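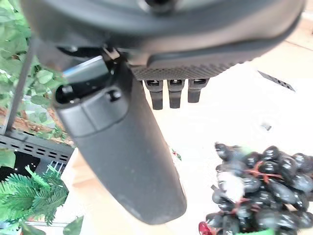
The Long Life of the Fruit Bowl
Oct 30, 2024

My grandmother kept a bunch of grapes on her kitchen table for 18 years, and for at least the first two of mine I believed they were food. They were nearly black, with a shine on them no grape from the Alvarado market ever had, and if you pressed one hard between finger and thumb it gave a little and then came right back. There was one near the top of the bunch with my brother's tooth marks in it. She turned that one to the wall when company came.

I had more or less forgotten about them until April, when I drove out to Gisgate to meet Ximena Cervantes, who has been buying and selling artificial fruit for most of her working life and who poured me coffee before I'd got my coat off. Her shop, Fastumance, is one long room with a bell on the door, and she told me she has up to 3000 pieces in it at any time, if you let her count the lemons.

“Everybody starts with a lemon,” she said. “Then they want a pear, and then they want something to put them in, and that's when I see them every month.”

Grapes are her own weakness, and she's particular about them. A good bunch should be lopsided, she says, and packed tight enough that you have to hunt for the stems. She likes a reddish stem over a green one, and she likes the dark grapes best of all – the green ones yellow on a sunny windowsill, in her experience, and then they look like something you ought to throw out. Set a dark bunch on a pale table, let it sprawl toward one corner, and leave it alone. She really did say to leave it alone, twice, while moving a bunch on her own counter an inch to the left.

Dust is the trouble, of course. Ximena washes hers in a basin of lukewarm water with a drop of dish soap, swishes them around by the stem, and hangs them from the shower rail overnight (her husband has learned to look before he turns the faucet). Older wax fruit gets a soft brush and no water at all.

I asked what people pay. A plain bunch goes for $7, and she once sold a whole centerpiece, bowl included, to a couple from Oveck for $517. They drove home with it on the back seat with the belt across it, and she still gets a card from them at Christmas.

I came away with grapes, naturally. They've been on my kitchen table ever since, next to the mail, and my daughter has already tried one.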